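3.2 Sizing of costume sets

The listings came from two online shops, Beltum and Wiriya. After duplicates were removed, 3244 listings for adult costume sets remained. Of these, 1065 gave a chest measurement as well as a letter size. The rest gave a letter size only, or the words "one size."

Two of us (Mahawong and Bunnag) coded each listing by hand for fabric, closure and the parts included. Belts, boot covers and hoods were counted as parts when they came in the same bag. Masks sold separately were left out. We disagreed on 23 listings, most of them capes described as both lined and unlined, and settled these by going back to the seller's size chart.

Coding was done in the Wiriya office, at desks like the one in Figure 2 (first picture).
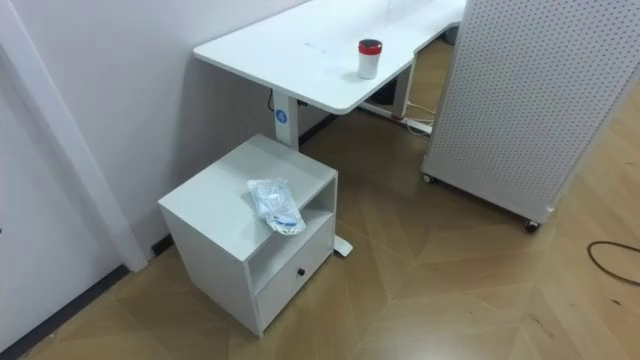
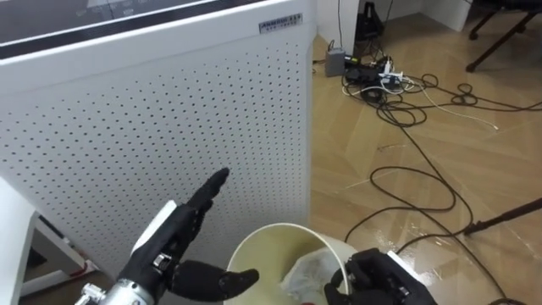
Figure 2. The office: desk with a small white container (first picture) and air purifier (second picture).

3.3 Returns

Return notes were supplied by Beltum only. Each note was matched to its listing by item code, and notes with no code were dropped.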